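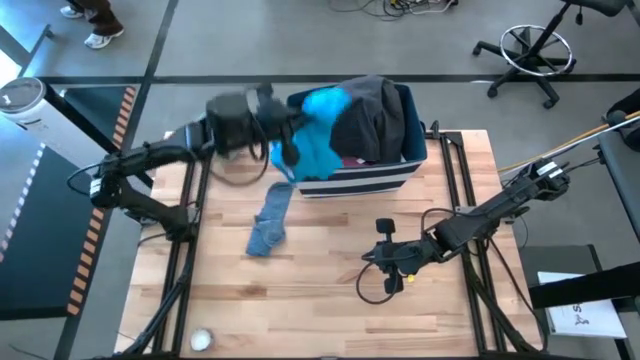 Learning to darn, week 4

I finished the green sock! My first heel patch looked like a waffle, but this one lies flat and I've been wearing it all morning (yes, with sandals, so I can see it). The trick was going slower and leaving little loops at the ends of each row, so the yarn has room to shrink in the wash.

I bought two shades of Sekska wool at the shop in Lindside, and the mustard is gorgeous against the green. Next up is the elbow of my old October sweater, and that hole is a big one. 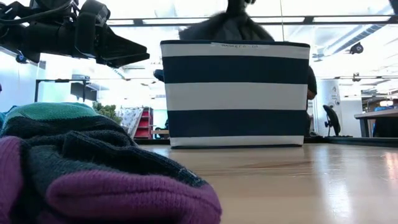
Halyna Tkachuk wrote back to say I should start well outside the hole, where the knitting is still strong, and turn the sweater inside out first. Trying it tonight!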